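3.2 Bench layout and hand-held grippers

The recording bench was put together in a shared workshop in Meireles, in a corner that other members also use. We therefore wanted a set-up that could be cleared away at the end of a session and put back in the same position. The table is a plain wood-grain top with rounded corners. The fixture stands near the back of it, so that the front half stays free for the operator's hands and for the loose parts.

The fixture is a dark grey tray with a flat recessed floor and raised walls. Small metal clamps are fitted to its front-facing walls, with their knobs towards the operator. An earlier version, built by Rodrigo Abreu in October, had straight sides and was harder to reach into with two tools at once. The angled walls let the left and right grippers come in from their own sides without the wrists crossing.

The two grippers follow the same design. Each has a triangular metal plate on top and a pair of black fingers, and each is joined to the recorder by a cable. We tried a battery version first, under the working name Toltitz, but the extra weight at the wrist made the operators tired and the recordings became less steady towards the end of a session. The cable is a smaller nuisance. It leaves the grip at the back and runs down past the wrist, off the near side of the table.

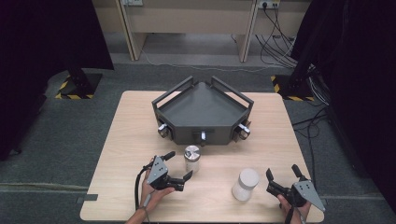
Figure 4. Start of a two-handed trial. The left gripper is open towards the metal cylinder and the right gripper towards the white container, with the fixture behind them.

Each trial begins with both grippers open and both objects standing on the table in front of the fixture. The operator then picks up one object with each hand, moves them to the fixture and lets go. No order is fixed. In early tests we asked for the left hand to move first, and the operators slowed down while they thought about it, so the rule was dropped. A trial is kept if both objects end up inside the tray, and is otherwise marked as failed and stored separately.

Finger opening is logged for each gripper through a small board from Kastlow, and the two streams are matched afterwards by their time stamps. A session is limited to 40 trials. Idalina Pinheiro wrote the checking script, which rejects any trial with a gap in either stream. Of the 3000 trials recorded by 16th June, the script rejected 421, most of them from one worn plug on the right-hand cable. The plug was replaced and the affected sessions were not repeated.

The remaining trials were passed to the Minameck arm controller described in Section 3.3. Finger opening was rescaled to the range of the arm's own gripper, and no other smoothing was applied at this stage.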